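Negin Arabzadeh Wants You to Stop Using the Dryer

She's late, I'm later. We meet at the side door of Nostero, the mending and laundry shop she runs on the bottom floor of an old shoe warehouse, and she is already talking before I get my recorder out.

"Ask me about shrinkage," she says. "Everybody wants to ask about shrinkage."

So, shrinkage. She sighs, sits on an upturned crate, pulls a gray wool sweater off the pile. Child-sized. It didn't start that way.

"Heat, water, tumbling. Any one of them, wool will forgive you. All of them together, no. This came in Monday and the man was almost crying. It was his dad's."

Could she save it? "Some. I got the sleeves back two inches. Soak, stretch, pin, wait. The waiting is the job."

Arabzadeh grew up over her aunt's dry cleaning place, Mussa, where the steam came up through the floorboards and everything she owned smelled of starch. Hated it. Left at the first chance, went into insurance, lasted six years.

"I was good at it! I was very good at insurance. I just kept looking at people's collars in meetings."

Nostero opened the September after she quit. No dryers at all, a decision her bank did not enjoy. Everything is air dried, on lines, racks, flat screens, whatever suits the cloth.
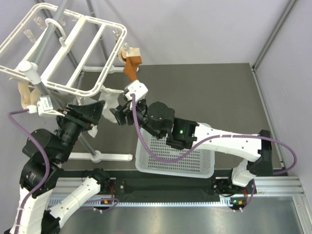

The trouble with dryers

She has a speech. I get most of it. Lint is your clothes, she says, that gray felt you peel off the screen and throw out. "You're throwing away your towels a little at a time and then you're suprised when they're thin."

Elastic is the other thing. Waistbands, sock cuffs, bra straps. Heat goes at the rubber and it never comes back. She can replace the elastic in a waistband and does, all day long, but a sock cuff is knitted in.

"A dead sock cuff is a dead sock. I can darn you a heel, I can darn you a toe. I cannot give you back a cuff."

What about people in apartments, I ask. No yard, no balcony, a bathroom the size of a closet. I live in one of those. My towels take two days and smell like a pond.

She asks a lot of questions. Do I open a window. Do I fold the towel over the bar (yes). Do I spin it twice (no, who does).

"Spin it twice. Really. Second spin, nothing else in there. Then hang it from one edge, don't fold it over. Get a fan, a cheap one, and point it low. You'll have a dry towel by breakfast."

And the small stuff?

"Clips. Hang socks by the toe so the mark isn't on the part that has to stretch. People hang them by the cuff because that's the end they're holding."

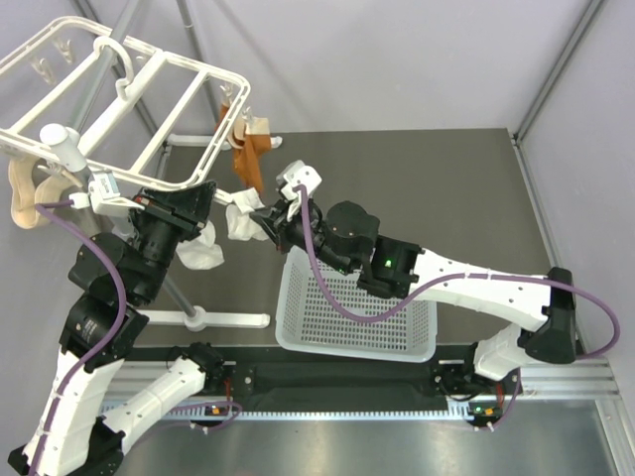 She'd rather talk about her aunt, it seems, so we do that for a while. The aunt sorted by weight, never by color. Heavy with heavy, light with light. Jeans will beat up a blouse, she used to say, same as in school. Color she handled by washing anything new by itself, cold, for the first few times, and after that she quit worrying.

"She had one red tablecloth she never trusted. Thirty years. It had its own bucket."

Does Arabzadeh sort that way now? "Mostly. I have a third pile, which is things with hooks and zippers. Close the zipper. Please write that down, close the zipper."

Written down.

The shop is busier than she planned. She has two people at the sewing machines and wants another. On Fridays she runs a class called Randance, a name she got from a street she liked once and won't explain further. Seven seats, usually full, bring your own broken thing. The week I'm there it's buttons. Before that, pockets, "because everybody's pockets have holes and they just live like that, losing keys."

I bring up money, badly. She laughs at me.

"You can make a living. You can't make two livings. My accountant says raise the prices and I say to who? The lady with the tea towels?"

There was an offer. A chain called Trurnari wanted the name and the location and wanted, naturally, to put in dryers. She read the whole contract, all of it, the insurance years coming in handy. Said no in one line.

"I'd do it for a lot of money. I want to be clear. It was not a lot of money."

Her own clothes

Plain stuff. Navy pants with a patch behind the knee, a shirt she bought in college and has re-collared. I ask what she does with something that's really finished and she looks at me like I've missed the whole point.

"Rags. Then stuffing. Then the bin, fine, I'm not a monk. But get it to rags first."
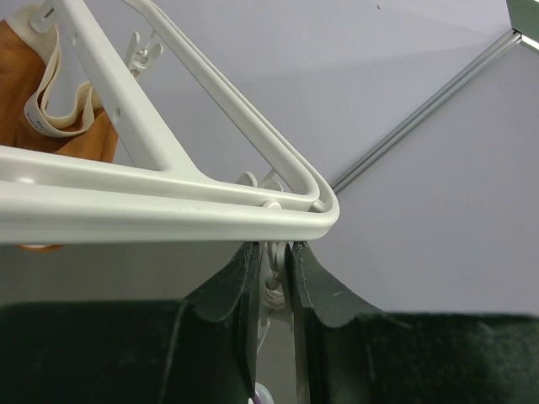 A white plastic hanging frame

"Last thing," she says, when I've already put the recorder away and have to dig it out again. "Detergent. You use too much. I don't know you and I know you use too much. Half of what you pour. If the towel's stiff that's soap, that's not the air. Run it through again with nothing in it and look at the water."

I tried it that night. The water was cloudy, both times. I've texted her to ask how many rinses is normal and she wrote back "keep going," then a minute later, "and spin it twice."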